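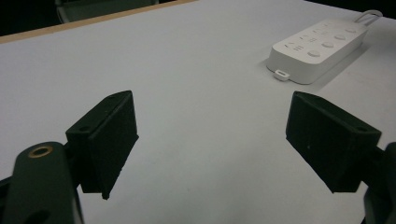
4.2 Recording a batch (Skosa hand gripper)

Read 4.1 first if you haven't set up the table. This section covers the push and grasp tasks only. Cable tasks are in 4.5.

A full batch is 59 takes. Don't split a batch between two people, the grips come out too different.

Before you start

1. Charge the handle. Two bars or more.
2. Wipe the finger pads. Dry cloth, no alcohol.
3. Check the screws on both fingers. Snug, not tight.
4. Open Grollmont Recorder, pick the task name from the list. Don't type your own, the sorter won't match it.
5. Squeeze the jaws fully shut, then fully open. The width bar on screen should follow. If it lags, unplug the handle and go back to step 4.

CAUTION: Nothing live on the table. Any mains item is used unplugged from the wall, every take.

Recording

6. Put the object down anywhere inside the work area. New spot and new angle each take.
7. Jaws open, out of reach of the object. Hold still for 2 seconds. The recorder uses this to find its zero.
8. Press the thumb key. One beep.
9. Move in at normal speed. No stopping halfway to think – if you need to think, scrap the take.
10. Do the task once. Back out, jaws open, hold still again.
11. Thumb key. Two beeps. Done.

Note: a long single beep means tracking was lost. The take is saved but flagged. Leave it, do another.

Long objects
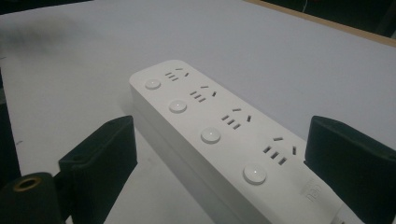 Approach angle matters more for long objects than for anything else in the set. Come in with one finger on each side and close across the short width, never end to end. With the white power strip that means the jaws straddle the body, open, with a gap to the side face before you start to close. Keep the row of round buttons in view on the way in, the labels for the push task are keyed to them. If you loose sight of them, back off and start over.

12. For grasp: close untill the width bar stops moving, then lift.
13. For push: jaws shut, one button per take. Say which one in the notes box, counting from the cord end.
14. Every 21 takes, turn the object end for end.

CAUTION: Don't drag a long object by the cable to reposition it. Use your free hand, between takes.

Saving

15. Hit Close Batch. Wait for the green tick before pulling the handle cable.
16. Copy to the Serner drive. Folder name = task, underscore, batch number.
17. Bad takes: mark them Reject, don't delete. The model team wants them too.

Error 164 on copy – drive is full. Tell the Böttcher desk, keep the batch local till they clear it.

Revised January 24, 2018. Pad replacement steps move to section 6 in the February update.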